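Recording a small store cupboard in a spreadsheet

Last revised 2021-04-14

This page sets out how to build a stock list for a domestic store cupboard or a small shared pantry, using any spreadsheet program that supports drop-down lists and date arithmetic. It assumes you can enter a simple formula. No macros are used.

1. Set up the columns

Open a new workbook and name the first sheet Stock. In row 1 enter the headings Item, Pack size, Unit, Quantity, Best before, Location and Notes. Freeze the row so that it stays in view when you scroll.

Keep Pack size and Unit apart. A cell containing "500 g" is stored as text and cannot be added up. Enter 500 in one column and g in the next.

Format Best before as a date in year-month-day order. Where a label gives only a month, enter the last day of that month - a jar marked December becomes the 31st.

2. Create the drop-down lists

On a second sheet named Lists, type your units in column A (g, ml, each) and your storage places in column B. Return to Stock, select the Unit column and apply data validation pointing to column A of Lists. Repeat for Location with column B. Spelling variants such as "top shelf" and "shelf, top" will otherwise split your totals.

3. Enter the stock

Empty one shelf at a time on to a table. Sort by type of packaging first, then by date within each type. Bags and pouches should be checked on both faces and along the seal, where the date is often stamped. On jars and tubs, look at the lid and the base before the label.
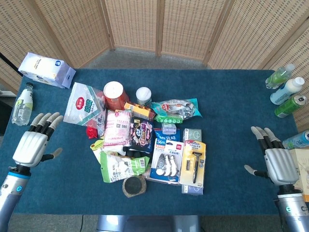

Clekness wrote to say that dates should go in before anything else, as going back for them meant handling every packet twice, and that imported goods needed a note of the date order used on the label. Both points are sound. Use the Notes column for the second, and leave the date cell blank until the order is certain.

4. Calculate the totals

In column H, headed Total, enter =B2*D2 and fill down. To total one item across several locations, use SUMIF on the Item column. Rice held in two places as 1,451 g and 542 g should return 1,993. If it returns a smaller figure, look for a trailing space after the item name.

5. Flag short dates

Select the Best before column and add a conditional format with the formula =AND(E2<>"",E2<TODAY()+30), adjusting the reference if your selection does not start at row 2. Choose a pale fill that will still print legibly.

Limits

The layout has been used without trouble on lists of more than 1,000 rows. Opened packets are not handled well: either reduce the pack size by hand or move the item to a separate sheet named Open.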